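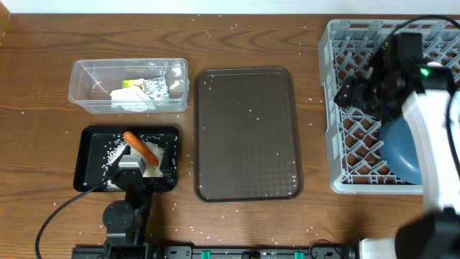
Elias Kassab

I caught Hicham Belhaj on Saturday in the hallway outside the Waweru gym, chalk up to his elbows and half a bagel in his mouth. He'd just finished 8 rotations of pommel horse with his juniors, and he looked thrilled about it!

"We fell off a lot," he told me. "I love it. June was all strength work, so they're dying to swing."

His group leaves for the Beso Invitational next month (a long bus ride, he's dreading it), and I asked who's going on high bar. He grinned and wouldn't say.

"Ask me after Thursday. Two of them want that spot badly, and I change my mind every practice."

And his own comeback? He's 34, so I had to try.

"My shoulders say no," he laughed. "My wife says no louder."

Then he went back in to spot dismounts.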